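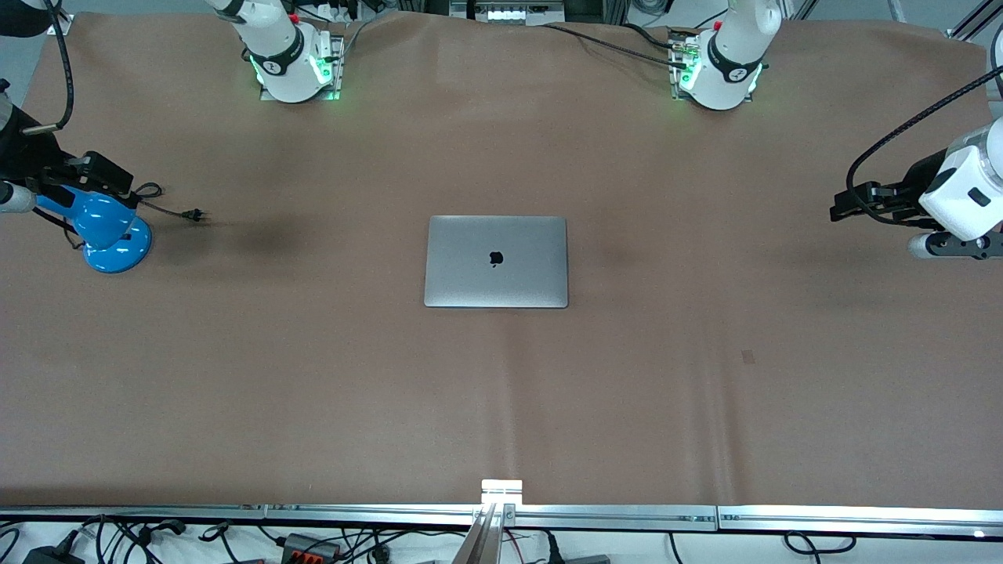

Issue 47

Ollberg Opens Its Robotics Workshop to Visitors

Open day to be held on 30th June; registration is free and required

Ollberg, the training and research center for everyday automation, will open its robotics workshop to the public on 30th June. Visitors will be able to watch two-armed robots handle the kinds of things found on most desks, speak with the staff who operate them, and see the preparation that goes into each task. The open day is organized together with Winia, which runs the center's training courses, and Planberg, which maintains the workshop's workstations.

It is the second time the center has invited the general public. The first open day was limited to a single room and a short talk. This year the main workshop, the teaching room and the repair bench will all be included, and demonstrations will run throughout the day.

"People have usually seen robots in a car plant on television, or in films," said Wycliffe Nzioka, director of the Ollberg center. "Our work is much closer to home. A desk has to be cleared, a lamp has to be moved, and a computer has to be left where its owner can find it. We would like our neighbors to come in and see how that is done, including how long it can take."

Work at the Table

The main demonstration will take place at the center's tabletop stations. Each has two white robot arms mounted at the far side of a table covered with a brown mat, and each arm carries a black gripper. In the desk exercise, a closed laptop is set in the middle of the mat and a small blue lamp with its cord and plug is placed to one side. The arms must then deal with both objects.

Staff at Ollberg consider the lamp the harder of the two. Its head and base are joined but differ in shape, and the cord follows wherever the lamp goes. An operator who plans only for the lamp will often find the plug lying across the space where something else was meant to be put down. The laptop presents a different problem. Lying flat and closed, it offers little for a gripper to take hold of, and trainees are taught to think about where each arm will be before either one begins to move.

Gladys Nyanda, who leads the demonstration team, will explain the exercise before each session and take questions afterward. She has asked that visitors be told in advance that the robots will be shown at their ordinary working pace.

"We will not speed anything up for the day," Ms. Nyanda said. "If an arm has to go back and try again, visitors will see it go back and try again. Our trainees learn a great deal from those moments, and I expect our guests will have good questions about them."

Sessions last 18 minutes, with a pause between them while the table is set again. Visitors may stay for more than one session if there is room.

The Wider Program

In the teaching room, Winia instructors will present the introductory course offered at the center. The course is intended for adults with no technical background and covers safe conduct around a moving arm, the setting up of a task, and the keeping of a written record of each attempt. Printed outlines will be available, and staff can answer questions about entry requirements and fees. Applications for the next course will be accepted from the morning of the open day and will close at the end of July.

At the repair bench, Planberg technicians will show how grippers are inspected and how cables are checked for wear. The bench will be open to small groups only. Those who wish to see it should put their names down at the reception desk on arrival.

An exhibit in the front hall will trace the history of the building, which served as the Hviid furniture works before the center moved in. Former employees of the works have lent drawings, order books and hand tools. The exhibit will remain in place through July and may be seen during normal reception hours without registration.

"The Hviid works trained people in this building for many years, and a number of families in the area have a connection to it," Mr. Nzioka said. "They will recognize the windows and the floor. I hope they will also recognize that people still come here to learn a trade."

Schools and Groups

The first part of the morning, from opening time until the first public demonstration, is set aside for schools. Classes will be divided into groups of no more than 18 students, each led through the workshop by a member of staff. Teachers will receive a short preparation sheet with vocabulary and suggested discussion topics. All school groups must be accompanied by their own teachers at all times.

Community groups and employers are welcome in the afternoon. Employers considering a site visit at a later date may speak with Mr. Nzioka's office during the open day. Arrangements for such visits are made individually and are not part of the public program.

Information for Visitors

Doors open at 10 a.m. and close at 4 p.m. The last demonstration begins half an hour before closing. Admission is free, but visitors must register in advance, as the number of people permitted in the workshop at one time is limited. Registration forms are available at the center's reception desk and from the Winia office. Places will be confirmed in writing.

Visitors are asked to observe the following arrangements:

Remain behind the marked line whenever a demonstration is in progress.

Leave large bags and umbrellas in the front hall.

Keep children under 12 with an adult in all parts of the building.

Switch telephones to silent in the workshop and the teaching room. Photography is allowed from the visitor area, without flash.

Do not touch the tables, arms or cables, even when a station is at rest.

The front hall, workshop and teaching room are on the ground floor and can be entered without steps. The repair bench is reached by a short flight of stairs. Visitors who cannot use the stairs may ask for a technician to meet them in the teaching room, where parts from the bench will be on display. Seating will be provided at every demonstration. Requests for sign language interpretation should be made when registering.

Parking at the center is limited and will be kept for visitors with disabilities and for school buses. Others are encouraged to come on foot or by public transportation. Bicycles may be left in the covered yard behind the building. Coffee, tea and cold drinks will be served in the front hall. Food and drink may not be taken into the workshop.

Notes for Editors

Members of the press may attend any public session. A separate press viewing will be held before the doors open, at which Ms. Nyanda and two members of the demonstration team will be present. Reporters who wish to film at the tabletop stations should apply to the Ollberg press office beforehand so that space can be reserved. Lights and tripods must be set up before the arms are started and may not be moved while a session is in progress.

Interviews with Mr. Nzioka and Ms. Nyanda can be arranged for the day itself or for the week that follows. Winia and Planberg will each have a representative available to comment on training and maintenance. Questions about the loan of items for the furniture works exhibit should be addressed to the center's reception desk, marked "Hviid exhibit."

About Ollberg

Ollberg is a training and research center concerned with the use of robots in ordinary working and living spaces. It offers courses for adults, supports practical research into the handling of common objects, and receives school and employer visits through the year. Courses are delivered by Winia. Workstations and equipment are maintained by Planberg.

Press inquiries: Ollberg Press Office, at the center's main address.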